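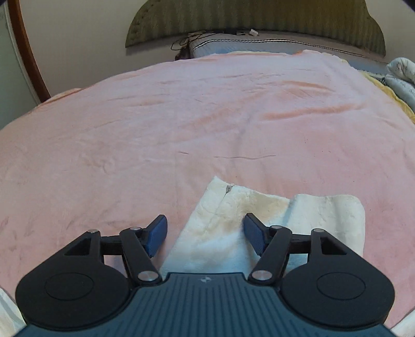

Folding the bulky things on the bed

I have been putting off the bedroom for most of the spring. We moved from Gosville to the apartment on Dullcombe two years ago, and the bedroom is the one room that never got sorted out past the first weekend. Clothes went into the wardrobe in whatever order they came out of the boxes and stayed there. In May I decided to take everything out, shelf by shelf, fold it again and put back what I wear.

I don't own a table big enough to fold on. The kitchen table is 91 centimeters across and usually has the mail on it. The ironing board is fine for shirts and useless for anything wider. So I fold on the bed, on top of the pink bedspread, and I have come around to thinking the bed is the right place for it anyway. It's the largest flat surface in the apartment and it's next to the wardrobe.

Making the bed first

I used to skip this. I'd push the covers to one side and fold in the space that was left, and then wonder why nothing came out square. Now I make the bed before anything else. Sheets, blanket, then the pink spread on top, pulled toward the headboard and then down over the sides. It takes three or four minutes.

The spread is plush, with a fuzzy surface, and it has good and bad points as a folding surface. The good point is that it holds cloth in place. If I lay a sleeve out to the side it stays where I put it. On a smooth cotton cover the same sleeve slides back when I move the rest. The bad point is that it sheds a little, and it gives when you press on it, so you can't get a sharp crease. For bulky things a sharp crease doesn't matter much. For dress shirts I still use the ironing board.

I brush the spread with my hand before starting. Plush gets darker and lighter patches depending on which way it lies, and I like to start with it all going one way. This has no effect on the folding at all.

What came out of the wardrobe

The wardrobe has sliding doors, so you can only ever get at part of it at one time. That decided the order for me. I did the side farthest from the bed first and worked back toward it.

Out of the far side came winter things, a bag of scarves, two blankets, a coat I'd forgotten I had, and a suit I've worn to three weddings. Out of the near side came mostly sweaters and the everyday stuff. At the very bottom was a box from Grollora, the store in Gosville where I bought the curtains for the old place. The curtains were still in it. They don't fit any window here. I measured them to be sure, and they are 119 centimeters long, which would leave a good strip of glass uncovered. They went in the giveaway pile.

I made three piles on the floor. One to keep and fold, one to wash, one to give away. I've read advice about having more categories than that and I tried it once, and spent the afternoon deciding what category things were in.

Large pale pieces

The pieces that give me the most trouble are the big light-colored ones. They show every bit of lint, they take up the whole bed, and it's hard to see the folds in them because everything is the same shade. I work with the curtains open and the ceiling light off for these. With the overhead light on I'm always standing in my own shadow.

My method isn't clever. Lay the thing down flat with the longest edge running across the bed. Smooth it from the middle outward using the flat of the hand. Then take the far edge, the one nearest the wall, and bring it toward you by one third. Stop and fix that before doing anything else. If the first fold is crooked, the rest will be crooked too, and at the end you'll have a lump that won't sit on the shelf.
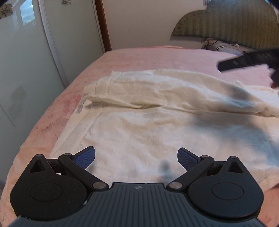
Thick cloth doesn't want to lie flat after the first fold. It makes a roll along the folded side, and if you try to press the roll down it just moves somewhere else. I leave it. Once the second fold goes over it, the weight does most of the work, and you can press the whole bundle down at the end with both forearms.

Bands and seams are the other thing to watch. A stitched band is stiffer than the cloth it's sewn to, so it pulls the fold off line. I try to get the bands on the outside of the bundle, or failing that all at one end. The same goes for anything narrow hanging off the edge, like a tie or a strip of trim. Tuck it in before the last fold or it will get caught in the wardrobe door. I have done that more than once and the track still has a thread in it that I can't reach.

For the really long pieces I walk around to the other side of the bed between folds. My reach is not long enough to do it all from one side without leaning on the cloth, and leaning on it undoes the smoothing. There isn't much room between the bed and the wardrobe, so it's a sideways walk.

Silviu's way

Silviu Husar, who I shared the Gosville apartment with, folded everything into halves. Half, half again, half again until it wouldn't go any further. He learned it from an aunt in Cârstea and he would not hear about thirds. His bundles were smaller than mine and very hard, almost like bricks, and he could stand them on end on a shelf.

I tried his way again this time, on one of the blankets. It does come out smaller. It also leaves a cross in the middle of the blanket that stays there for a week after you unfold it. For storing things over the summer I think he has a point. For anything I'm going to wear, thirds are better.

I wrote to him about it and he answered with one word, which was "halves."

Shelf sizes

I should have measured the shelves before I began. I did it after the first six or seven bundles were done and found that two were too wide. The shelves in the wardrobe are deeper than I thought but not very wide, because there's a divider in the middle. So the bundles have to be long and narrow, with the short end facing out. I refolded the ones that were wrong. It took twenty minutes, and I could have avoided it with a tape measure and some patience.

If you're doing the same job, cut a piece of cardboard to the width of the shelf and keep it on the bed beside you. Fold to the cardboard. I used the lid of the Grollora box, trimmed down with kitchen scissors.

Heavy things go on the bottom and in the middle of the stack I put whatever I won't need for a while. Pale things I put higher up, away from the floor, with an old pillowcase around them. The pillowcase keeps the dust off and costs nothing. Plastic bags made my sweaters smell odd in the old apartment and I haven't used them again.

Lint

The plush leaves small fibers on light cloth. It isn't bad, but on cream or white you can see them as faint pink specks if you look closely. I tried a sticky roller, which worked and used up sheets fast. A damp hand works nearly as well. Wipe in one direction, rinse, wipe again. Jong-dae Ha, my neighbor across the landing, lent me a rubber brush meant for car seats, and that was the best of the three. I've since bought my own.

You could also put a clean sheet over the spread first. I did that for the coat and the suit. The sheet slides around on top of the plush, though, and you lose the grip that makes the spread useful, so for most pieces I'd put up with the lint.

How long it took

The whole wardrobe took me two afternoons, with a break in the first one to go and drop off the giveaway bags. I started each time after lunch and stopped when the light got low, before six. The second afternoon was faster. By then I had the cardboard and had stopped changing my mind about where the blankets should live.

What's left is the top shelf, which I need a step stool for, and the wash pile. Some of the wash pile is dry-clean only and I've been ignoring it. There are also a few things that I folded and put away and then took back out the next morning to wear, so those stacks already need straightening.

The bed itself goes back to normal quickly. Shake the spread out, run a hand over it, put the pillows back. I found one sock under the blanket that night, not mine as far as I can tell, and it's on the dresser until I figure out where it came from.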